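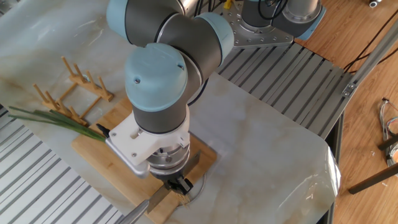
大理石纹台面上的木砧板,机械臂夹着厨刀。

Nevby 折叠式模拟赛车支架使用评测

先说配置。方向盘基座是 Vamano 的直驱,踏板是 Rothe 的压力传感款,两样都用了两个赛季,之前一直装在一副旧的管材支架上。旧支架的问题是刹车一踩重,踏板板面往前翘,座椅往后滑,长时间跑耐力赛尤其难受。换 Nevby 的原因很简单,家里没有专门的房间,铝型材的大架子放不下,又想要比管材硬一些的东西。

支架在 Zekitz 下的单,同一家还卖座椅和显示器支臂,这次只要了主架和座椅滑轨。包装是两个纸箱,重的那个一个人搬上楼比较吃力,建议在楼下拆开分两趟拿。泡沫垫得够厚,没有磕碰。螺丝按步骤分袋,袋子上印着编号,这一点比旧支架那种一大包全倒出来的做法省事得多。

安装

说明书是图示为主,文字很少,前半部分清楚,到了踏板托架那一页就开始含糊。托架的左右两块侧板外形几乎一样,区别只在一排孔位的高低,图上看不出来。我第一次装反了,等到要锁踏板的时候才发现角度不对,只好全部拆下来重来。后来在论坛上看到 Hauke Lindemann 写的安装帖,他建议先把两块侧板叠在一起对孔,做好记号再动手。照他的办法做,不会错。

附带的内六角扳手能用,但是短,锁横梁的时候使不上劲。手边有 13 毫米套筒的话最好拿出来,折叠轴两侧的防松螺母用附带的薄扳手很难拧到位。整个过程花了一个下午,其中相当一部分时间是返工。

有一处要提醒:座椅滑轨的螺丝先不要锁死。坐上去,前后推几次,确认滑动顺畅以后再对角拧紧。我按说明书的顺序先锁了,滑轨发涩,松开重新对了一遍才好。

坐姿

这副支架能调的地方是座椅前后、座椅倾角、方向盘高度、方向盘倾角、踏板距离和踏板角度。座椅前后靠滑轨,坐着就能调,其余都要动扳手。家里两个人轮流用,身高差得不少,只要双方能接受同一个方向盘高度,换人时拨一下滑轨就够了。方向盘高度如果也要改,就得松四颗螺丝,跑完一场换人基本不会有人愿意这么做。

GT 坐姿很自然,大腿有支撑,脚跟落在托板上,膝盖不会碰到方向盘基座。方程式坐姿厂家说也可以,我试过,把踏板托架升到最高一档,座椅放到最低,脚的位置还是低于臀部。开方程式赛车能开,感觉更像是一辆坐得偏低的房车。想认真练单座的人不该选这一款。

腿长的人要注意,踏板托架拉到最远一档时,下面的支撑杆已经伸出来很多,刚性会打折扣。我用的是倒数第二档,刚好。

刚性

这是我最关心的部分。踏板软件里把最大制动力设成 67 公斤,这是我平时用的数值。旧支架在这个力度下前端能看到明显的上翘,Nevby 的踏板托架也有弯曲,幅度小很多,踩到底的时候能感觉到一点弹性,松开以后回位一致,不影响刹车点的判断。循迹刹车时脚下的反馈清楚,慢慢松到两成力度也能稳住。

把制动力再往上加,托架的弹性就明显起来,座椅后部也会轻微吱响。响声来自折叠轴,涂一点润滑脂能压下去,过一阵又会出现。

方向盘这边,直驱输出在中等力度时立柱很稳,过路肩时显示器不会跟着抖,因为我的显示器放在独立的架子上。力度调高以后,立柱有左右方向的晃动,视觉上能看见,手上不太明显。手里是入门或中档直驱的话不必担心,大扭矩基座就不要往上装了。

折叠与收纳

折叠是买它的主要理由,也是做得比较好的一项。先把方向盘立柱向座椅方向放倒,拔掉两侧的插销,再把踏板托架翻上来,底部有小轮子,可以竖着推到墙边。基座和踏板都不用拆,线材留出一点余量就行。第一次折的时候线留短了,踏板的数据线被拽了出来,所幸接口没坏。

装着全部设备的时候整体很重,翻踏板托架要用腰,最好弯下膝盖再抬。小轮子是硬塑料的,在木地板上推会响,晚上收起来要考虑楼下邻居。我后来换成了软胶轮,孔距是通用的。

展开以后插销要推到底,听到卡入的声音才算。有一次没推到位,跑了几圈觉得立柱松,停下来看才发现。

长时间使用

从 8 月装好到现在,累计跑了 300 圈以上的耐力练习,短冲刺赛没有记。每隔一段时间检查一次螺丝,折叠轴两侧会松,其他位置没有动过。表面的黑色粉末涂层在脚跟经常蹭到的地方已经磨亮,插销孔周围也掉了一点漆。座椅的布面透气还可以,夏天跑一个长段,后背会出汗,腰部的填充偏硬,我另外加了一个薄垫。

联赛里我们一段要跑 50 分钟,下车以后腰不酸,右腿比以前轻松。圈速没有因为换支架变快,只是后半段刹车点的散布小了,锁死的次数也少。这一点与踏板不再往前跑有直接关系。

售后

其中一根插销的弹簧到货时就偏软,写邮件给 Zekitz,隔了几天回复,要求补一段视频,之后寄来了一对新的,没有收费。附件里的理线扣少了几个,没有再去要。Nevby 官网的说明书下载链接给的是旧版,孔位图与实物对不上,按纸质的那份装。

与同类的比较

同价位的管材支架更轻,装起来更快,刚性差一截。铝型材支架更硬,配件也多,以后要加手刹、排挡、显示器都方便,代价是占地方,装好就不会再挪。Nevby 在这两者中间,手刹的安装位有预留,只在右侧,孔位适合小型手刹,左手操作的人没有办法。

打分的话,满分 10 分,我给七分。扣分的地方是踏板托架那一页说明书、高扭矩下的立柱晃动,以及方程式坐姿的宣传与实际不符。

适合:跑 GT 和房车、用中档直驱和压力踏板、跑完必须把设备收起来的人。
不适合:主要跑方程式、用大扭矩基座、或者有固定位置可以放型材架的人。

补充一点,座椅可以单独更换,滑轨的横向孔距在纸质说明书最后一页,买二手桶椅之前先量好。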